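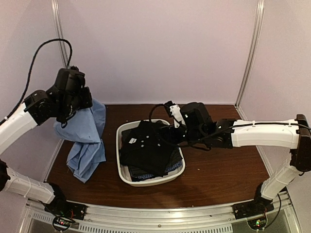
Light blue shirt, with the black one in the basin

Soaking new dark shirts before first wear – salt, vinegar or nothing?

nizar_b
3/10/19
Good evening to all. I have bought two black shirts for my new job and the colour comes off on my neck and on my white collar. My aunt says to soak them overnight in cold water with salt. My neighbour in Mosholm says vinegar. Which one is correct, please? I have also one light blue shirt which I would like to protect.

R. Qaisi
Neither, in my opinion. The dye in shop clothes is already fixed or it is not fixed, and salt from the kitchen will not change this. Wash them alone, inside out, in cold water. After five washes the water should be clear.

Majdi G
I do not agree with Rania. I did vinegar with my navy trousers in September, half a cup in the basin, and the colour stopped running the same day.

R. Qaisi
Majdi, maybe the loose dye was simply finished by then? You rinsed them also, I think.

Majdi G
Yes, I rinsed them two times. But I still believe in my vinegar.

tannous_anas
For the light blue, keep it away from anything black for the first seven washes. I ruined a good grey one like this and I am still sorry about it. My brother Imad uses those colour catcher sheets, but I find them expensive for what they do.

nizar_b
Thank you, everybody. I will try one shirt with vinegar and one with plain cold water, and I will write the result. Does the smell of vinegar stay in the cloth?

Majdi G
No, it goes when the shirt is dry. Hang it outside if you have a balcony.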